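Zindus パッド&ピン整備キット(ハンドグリッパー用)

カテゴリー:交換部品・消耗品 > 手持ちグリッパー
在庫:あり

手持ちグリッパーの爪に貼ってある青いパッド、最後に替えたのはいつですか? 私はけっこうサボるほうで、カップがつるっと逃げるようになってから慌てて引き出しをひっくり返すタイプでした。それで自分用に部品をまとめ始めて、気がついたら商品になっていたのがこのキットです(笑)。

中身は表面に凹凸のついた青いパッドが8枚、リンク用のピンと樹脂ワッシャー、六角レンチ、貼り位置を決める小さな治具、それに糊残りを取るヘラ。パッドは左右共通なので「あれ、こっち右だっけ?」がありません。これ、地味にうれしいです。

交換の目安は開閉3,000回。うちではそれで回しています。ただ、つかむ物でずいぶん変わるんですよね。つるつるのプラカップばかりの日と、紙のカップが混じる日とでは減り方が違うので、回数は保険くらいに思ってください。角が白っぽくなってきたら、回数に届いていなくても私は貼り替えます。
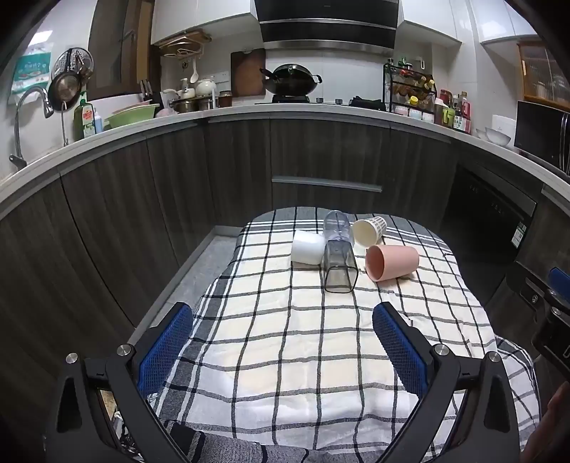
貼り替えの手順

1. 爪をいっぱいに開いて、古いパッドを手首側の端からゆっくりはがします。先端側から引っぱると糊が爪に残りやすいです。私は三回やって三回とも後悔しました。

2. 残った糊をヘラでこそげて、無水エタノールを含ませた布で拭きます。乾くまで触らないこと! 指の脂がつくと、もう一回拭くところからやり直しです。

3. 治具を爪の根元に当てて、新しいパッドを下から上へ貼ります。空気が入ったら、あきらめて一度はがしたほうが早いです。端だけなら貼り直しは一回まで大丈夫でした。

4. 反対側も同じように。ここで片方だけ古いのを残したくなるんですが、厚みがそろわなくて閉じたときに斜めに当たります。左右は必ずセットで。

5. 軽く閉じて指で押さえ、そのまま置きます。糊が落ち着くまで最大72時間。急ぎの日は翌日から使ってしまうこともありますが、そういうときに限って角がめくれてきます。

ピンまわりの点検

パッドを替えるついでに、リンクの丸い金属のピンも見てあげてください。爪を半開きにして左右に軽く揺すり、カタカタいうようならワッシャーの出番です。締めるときは「止まったところからほんの少し戻す」くらい。ぎゅうぎゅうに締めると開きが渋くなって、一日使ったあとの手首にきます。

油は差しません。差したくなる気持ちはすごくわかるんですけど、パッドに回ると全部台無しなので……。どうしても渋いときは乾性の潤滑剤を綿棒の先にちょこっとつけて、ピンの頭だけに。スプレーを直接シューッとやるのはなしでお願いします。

当たりの確認

調整が終わったら、硬さも形も違うカップをいくつかテーブルに寝かせて、順番に挟んでみるのが私のやり方です。立てたカップは少々ズレていてもつかめてしまうんですが、横になったのはごまかしが利きません。テーパーのついたタンブラーなんかは、パッドの角度が左右で違うとくるっと回ります。透明なカップも一つ入れておくと、向こう側のパッドの当たり具合まで透けて見えるので便利ですよ。

それから下に布を敷くこと。つるつるの天板だとカップのほうが転がって逃げてしまい、パッドが悪いのか台が悪いのかわからなくなります。格子柄の布なら爪の左右のズレも目で追えるので、うちはずっとチェックのクロスです。

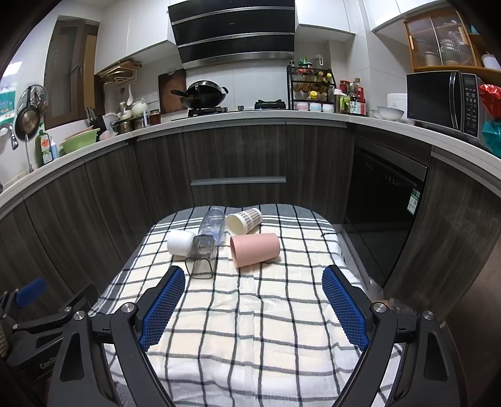

爪を開いたところ。青いパッドの向こうに、横になったカップ。

複数台で使っている方へ

Bevcombeの作業場でうちのグリッパーをまとめて面倒みてくれているVandana Sandhuさんは、爪の裏に貼り替えた月をペンで書いています。「2月」みたいに月だけ。最初は大ざっぱだなあと思ったんですが、台数が増えるとこれで十分なんですよ。私も真似しています。

台帳につけたい方は、パッドとピンの欄を分けておくのがおすすめです。交換の時期がそろわないので、一緒に書くと半年後に読めなくなります(なりました)。

適合について

爪の内側が平らな手持ちグリッパー向けです。Lurusの細爪タイプは幅が足りず、はみ出します。Telloの旧型は貼れますが、付属の治具が当たらないので目見当になります。手持ちの機種が合うかわからないときは、爪の内側の幅を測って問い合わせフォームからどうぞ。写真を添えてもらえるとすごく助かります!

保管

未使用のパッドは台紙のまま、平らにして、日の当たらないところへ。夏の車の中に置くのはやめてください。糊がにゅるっと出ます。

送料は全国一律1,000円。パッドのみの追加注文は封筒で送るので、ポスト投函になります。六角レンチをなくした方、備考欄に「レンチ」と書いてくれたら一本入れておきます。

関連商品
Zindus 樹脂ワッシャー単品
Zindus 貼り位置治具(幅広爪用)
糊取りヘラ 替え刃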